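Hiradico opens second round of kitchen grants for shared housing

Sunday, May 18, 2025
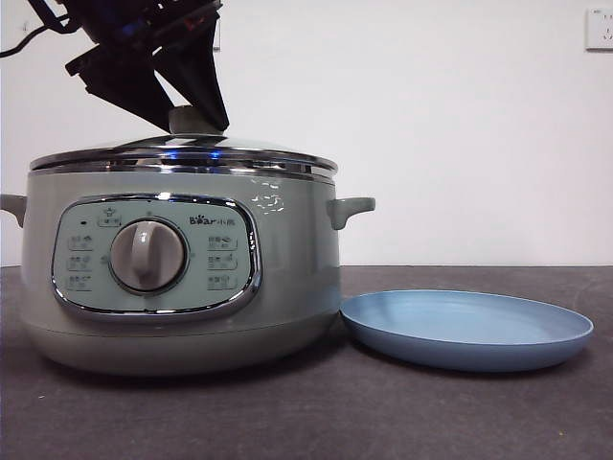
The Hiradico Housing Trust has opened the second round of its Shared Kitchens Fund, which helps tenants in shared houses and supported flats to cook at home safely and at lower cost. Applications will be accepted until the last working day of June.

The fund was set up last year after a survey of the Trust's tenants found that many of those living in single rooms had no regular access to a working hob. Some were relying on takeaway food for their main meal. Others had been using portable gas stoves in bedrooms, a practice which the Trust does not allow under its tenancy terms and which its housing officers had raised as a serious fire risk.

Grants of up to £2,000 are available to each household. The money may be spent on small electric appliances, cookware, food storage, extra sockets fitted by a qualified electrician, and minor repairs to worktops and sinks. It may not be used for full kitchen refits, which are paid for from the Trust's planned works budget, or for deep fat fryers of any kind.

In the first round, 36 households received support. Most were in the Vokley and Nazari districts, where the Trust manages a large number of older terraced houses divided into rooms. Electric cooking pots, slow cookers and table-top hobs were the items most often requested, followed by lockable cupboards for dry food.

Constanza Toledo, head of tenant services at the Trust, said the response had shaped the rules for the new round.

"Tenants told us that they wanted to choose equipment for themselves and that they wanted a quicker answer," she said. "We have shortened the form to two pages and we will now write to every household with a decision within three weeks of receiving a complete application."

A further change concerns tenants who share a kitchen with people outside their own household. Under the earlier rules, all residents of a house had to sign a single application. Several applications failed because one resident had moved out or could not be reached. From this round, a group of three or more residents may apply on behalf of the house, provided that the remaining residents have been told in writing.

The Trust has also agreed a programme of short cooking courses with Tindix, a local training provider. The courses are free to tenants and will be held at the Vokley Road community centre on weekday evenings. They will cover planning meals for one or two people, cooking with a single appliance, storing leftovers and reading an energy meter. Places are limited and will be offered first to households that have been awarded a grant.

Catalina Jara, who will lead the courses for Tindix, said that many people living in one room had very little space in which to prepare food.

"We teach dishes that can be made in one pot, with ingredients from an ordinary corner shop," she said. "Lentils, rice, stews and soups make up most of the course. People are welcome to bring recipes from home, and we will help them to adjust the quantities."

All electrical goods bought with grant money must be new, must be sold with a guarantee and must be used in line with the maker's instructions. Second-hand appliances are not covered. Receipts should be kept, as the Trust will ask to see them before the second part of the grant is paid. Housing officers will visit each successful household once to check that appliances are placed on a firm, level surface and that sockets are not overloaded. Tenants will be given notice of the visit by letter.

Households that received a grant in the first round may apply again only for repairs or for replacement of an item that has become unsafe. Tenants in rent arrears are not excluded, although they are encouraged to speak to their housing officer before applying.

Application forms are available from the Trust's reception desk, from the community centre and from housing officers. Large print copies and translated versions can be requested by telephone. Tenants who need help to fill in the form may book an appointment with the tenant services team at either the Vokley or the Nazari office.

A report on the first round, including a full breakdown of spending by district, will be presented at the Trust's next open meeting in June. Tenants may attend without booking.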